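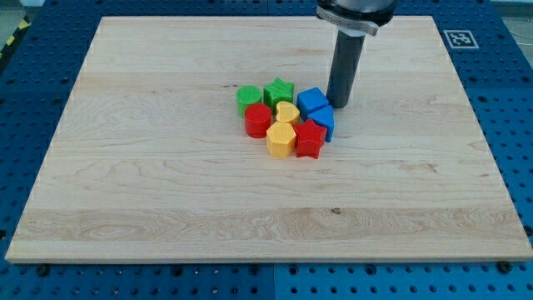
2 min read

Progress report to Mastine, January 2019
Project Grosudeck – collection of pushing examples

This report covers the work since April, when the second part of the grant was opened. The goal is the same as in our proposal: to gather enough examples of a robot arm moving small blocks on a board, together with written instructions, so that the Cladura model can learn to follow a short sentence.

We have now recorded 2000 episodes. Of these, 168 were removed after review, mostly because the instruction did not match the movement. We keep the removed episodes in a separate folder, as Huet asked us to do.

The set has eight blocks, in four colors with two blocks of each color. The arm touches them only with a straight cylindrical tool, so every movement is a push. When the blocks stand close together, as the green and red cylinders do beside the yellow heart, the operator must first separate them before one block can be moved alone. These episodes are longer and we have fewer of them than we planned. A typical instruction is "move the blue cube away from the blue triangle".

Writing of instructions was slower than expected. Different writers used different names for the same block, for example "circle" and "cylinder". We decided to keep both words, but each episode now also has a fixed label.

The recording station was stopped for 16 days while we repeated the calibration of the arm. The lost time is partly recovered, and the budget is not changed by it.

In the next period we will record more episodes which start from a tight group – these are the weakest part of the data – and deliver the first complete version to Huet for training. We ask Mastine to confirm that the storage costs can be moved to the equipment line.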